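Opinion | Kit and Budgets

Every April the same spreadsheet comes round, and every April somebody has typed "robot arm" into row one and left the rest of the page to look after itself. Row one is always right. Row one has a quotation attached. It's the rows underneath that will have you eating sandwiches at your desk until Christmas.

Take bags. A soft bag won't hold its own mouth open, so one arm has to hang on to it and do nothing else, and you're now buying two. 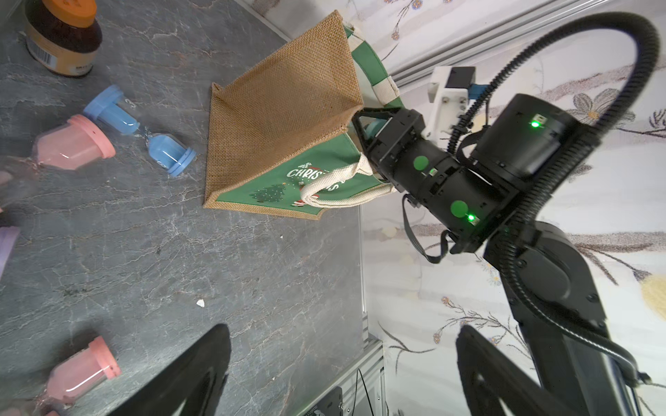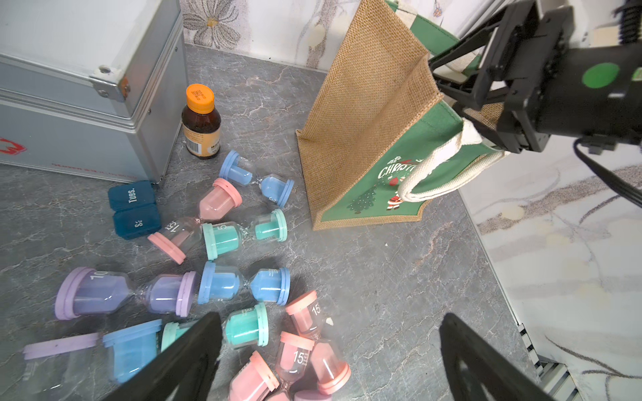
One gripper on the jute bag, and sand timers on the table in pastel colours. I've nothing against sand timers, but they're the cheap end of the order, and they still need a line. At Bikholm we priced the small stuff last of all and came to 954 pounds, none of it in the plan. Cables, brackets, spare finger pads, a second set of the spare finger pads.

Then there's the service contract. Nunance wanted 1,288 a year for theirs, Inent wanted less and answered the phone less, and I still couldn't tell you which was the better bargain. I'd put aside up to 30 per cent of the arm's price for everything that isn't the arm – and I'd hide it somewhere the finance office doesn't look for biscuits.

Noreen Egan thinks I'm being soft on the sellers. Her view is that if a firm knows you'll need the extras, it should put them on the first quotation, and that a buyer who pads the budget is only teaching them to leave things off. She sent one back to Ayala with 16 questions on it and got a longer quotation, with a bigger number at the bottom, and was delighted.

She may have a point. I'd still keep the padding. My own quotation for next year came on Fri 7 August and it's one line long.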